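30/10/2025

Went to the open day at Prirklow, the old paper mill that Nomura has turned into shared offices and workshops. The flyer promised "a new way of working for the whole valley." I took the bus, which stops on the wrong side of the highway, so the new way of working begins with a long walk to the crosswalk.

The tour lasted 17 minutes. We saw the lobby, a stairwell with the original brickwork, and a corridor of glass doors. Our guide used the word "community" at every door and we met very few people behind them. When a woman near me asked how many of the desks were rented, the answer was that interest had been strong. Interest was strong in August too, according to the newsletter.

On the second floor they let us walk around by ourselves. It's all white tables up there, and daylight doesn't reach very far in.
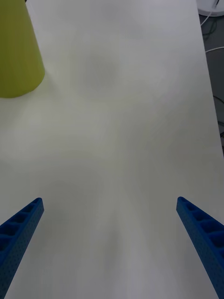 The rent is where I started taking notes. A small room is 3000 a month, and the sheet by the coffee urn said 3430 once heating and cleaning are added. The guide quoted only the first figure. I asked whether heating was optional and got a laugh, then a leaflet. For comparison, the plain rooms above the post office in Jetau come with heat included and a door that locks properly.

Ciltell runs the booking system. You book a meeting room on your phone, and the door opens with the same app. In the demonstration it took two tries and a restart. I'd want to know what happens when the phone is dead – the leaflet says "contact support," open from 9 to four.

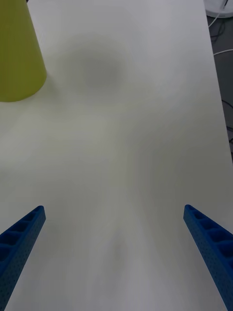
*Second floor, white tabletop with a yellow-green object at the corner.*

The building itself is good. The roof has been redone, the stairs are solid and the old loading dock would make a fine café if anyone ever signs the lease. I don't doubt the money spent. I do doubt that people in Jetau will pay city prices to sit on this side of the highway, and nothing I heard came close to answering that.

Soup was free, lentil, a little thin. The last bus back leaves before the closing speech, so I missed the speech.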